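Print this post | E-mail this post

Six hours in the stands at the Mestberg youth handball weekend

I have been meaning to write this up since I got home, and every time I sat down I ended up rewatching clips on my phone instead. So forgive the length. I went to Mestberg for the under-17 handball tournament, I came back with no voice, and I think I watched the best semifinal I've seen at any level in years.

If you don't follow youth handball (and I know most of you come here for the Boros match reports), the September tournament is the one where the clubs throw their new age groups in together before the league starts. Half the players have only just moved up. The back courts haven't learned each other's timing, the goalkeepers are suddenly facing shots from kids who grew a head taller over the summer, and the scores go all over the place. I love it.

Boros came in with a squad I knew a bit about, having seen most of them at under-15. Prellitz I knew nothing about, except that they'd brought a coach over from the women's program, Orvokki Miettinen, and that people whose opinion I trust were very excited about it. They were right! Within ten minutes of the first group game you could see what she was doing. Prellitz defended in a 3-2-1, really high, with the front player practically standing on the centre back's toes, and they did it for the whole match. Most youth teams try that for a quarter of an hour and then sag back to the six-metre line with their hands on their knees.

They won that group game going away. Boros, meanwhile, made very heavy weather of theirs against Oria and only got through because their left wing scored from an angle I still don't believe in. I was sitting almost level with the goal line and I couldn't see any net for him to aim at. He spun it off the floor, it came back in behind the keeper's heel, and the whole Boros bench was on the court before the ref had his arm up.

I was staying in a rented flat ten minutes' walk from the hall, which meant I could duck back between sessions for a proper bite and a change of shirt. Highly recommended over the hall canteen, where the lineup for a cheese roll went out the door and past the trophy table. 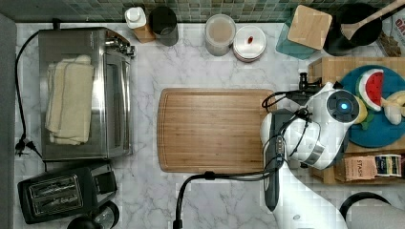
The kitchen counter.

Back to the hall for the semifinal, then. Boros against Prellitz, late afternoon start, and the place was packed to the rails. There was a drum. There were in fact several drums, and they didn't agree on the tempo.

Prellitz went up early, as I think everyone expected. The high defence forced turnover after turnover and they ran every single one of them. The Boros coach, Sándor Győri, called his first time-out sooner than I've ever seen him do it, and whatever he said in that huddle changed the match. They came back out with two line players. Two! Against a 3-2-1 that leaves so much room behind, it's a sensible idea, but you need a centre back brave enough to throw the ball over the top with somebody's hand in his face, and at this age that's asking a lot.

The kid did it anyway. The first pass went into the crowd. The second was picked off and Prellitz scored from it, and I heard a groan from the Boros parents behind me that I felt in my own stomach. The third one dropped perfectly, the pivot turned and buried it, and from then on you could see the Prellitz front player start to hesitate. Should he step out or drop? Half a step of doubt was all Boros needed.

It was level at the break and level for most of the second half. I'd love to tell you who had the momentum, but it changed hands so many times that I stopped writing notes. The Prellitz keeper made a double save with her foot and then her face (mixed squads are allowed at this one, and she was comfortably the best keeper of the weekend), got up, waved the physio away and stopped the rebound throw as well. Standing ovation from both ends.

It finished 28-all, so we went to seven-metre throws, and I'm not ashamed to say I watched a couple of them through my fingers. Boros won it on the last one. The shooter took so long over it that I was sure she'd be called, then she lobbed it. A lob! With a final on the line, at sixteen!

I should say a word about the final, which Boros lost by 6 to the home club. They had nothing left in their legs. Győri rotated everybody, the younger ones got a good long run, and the Mestberg side were quick and fresh and deserved it. I clapped them just as hard. But if you ask me in ten years what I remember from the weekend, it'll be that second line player peeling off into space and the ball hanging up there under the lights.

A few loose bits from my notebook. The organizers counted 146 players across all the squads, which is the most they've had. The new floor is lovely and much kinder on the knees, according to a dad who'd played in the warm-up exhibition. Oria's right back is left-handed, enormous, and can't yet defend at all, and I would sign him tomorrow. And Prellitz won the third-place game at a canter, still in that 3-2-1, still pressing with a minute left on the clock.

League play starts soon and Boros have Prellitz at home in the second round. I've already booked my seat, same side, near the goal line, and I'm bringing throat lozenges this time. If any of you are coming along, give me a shout in the comments and we can sit together!

Last updated: September

Print this post | E-mail this post

Recent posts
Boros pre-season: who's moved up and who's moved on
Why I've come around on the seven-against-six
A beginner's guide to watching the pivot
Oria away, and a very long bus ride
Goalkeepers deserve better shoes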